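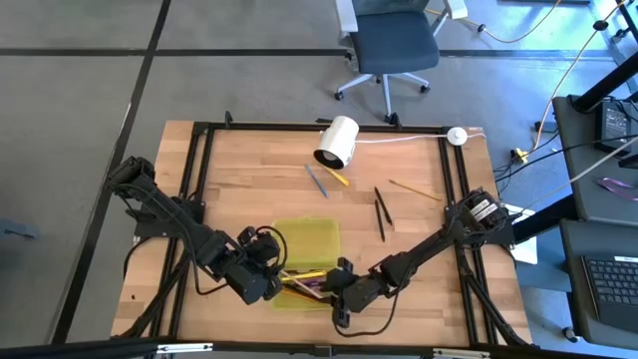
4. Klassen und Lerngruppen einrichten

Bevor Sie in Vimix Aufgaben verteilen können, muss für jede Klasse eine Lerngruppe vorhanden sein. Die Einrichtung erfolgt im Lehrkraftkonto. Schülerkonten haben keinen Zugriff auf diesen Bereich.

4.1 Neue Lerngruppe anlegen

1. Melden Sie sich mit Ihrem Lehrkraftkonto an und öffnen Sie den Bereich "Unterricht".
2. Klicken Sie auf "Gruppe hinzufügen".
3. Tragen Sie Name, Fach und Jahrgang ein. Der Name darf höchstens 16 Zeichen lang sein. Umlaute sind erlaubt, Schrägstriche nicht.
4. Wählen Sie unter "Zeitraum" das Schulhalbjahr aus.
5. Speichern Sie die Eingaben.

Hinweis: Gruppen aus dem Vorjahr werden im Oktober automatisch ins Archiv verschoben. Wenn Sie eine Gruppe weiterführen, setzen Sie vorher das Häkchen bei "Fortlaufend".

4.2 Schülerliste einlesen

1. Exportieren Sie die Klassenliste aus der Schulverwaltung als CSV-Datei. Trennzeichen ist das Semikolon.
2. Öffnen Sie die Gruppe und wählen Sie "Liste einlesen".
3. Ordnen Sie die Spalten Nachname, Vorname und Klasse zu. Weitere Spalten lassen Sie auf "Ignorieren" stehen.
4. Prüfen Sie die Vorschau. Doppelte Einträge sind rot markiert und müssen einzeln bestätigt oder gelöscht werden.
5. Klicken Sie auf "Übernehmen".

Eine Datei darf bis zu 3000 Zeilen enthalten. Größere Listen teilen Sie bitte auf.

Achtung: Beim erneuten Einlesen mit der Option "Ersetzen" gehen alle Lernstände der Gruppe verloren. Verwenden Sie im laufenden Halbjahr nur die Option "Ergänzen".

4.3 Startkennwörter ausgeben

1. Wählen Sie in der Gruppe "Kennwörter drucken".
2. Geben Sie jedem Kind nur den eigenen Abschnitt.
3. Beim ersten Anmelden wird ein neues Kennwort verlangt.

Für jede Gruppe können zwei Lehrkräfte eingetragen werden. Die zweite Lehrkraft darf Aufgaben stellen und Rückmeldungen schreiben, aber keine Kennwörter zurücksetzen.

Stand: 27. August 2018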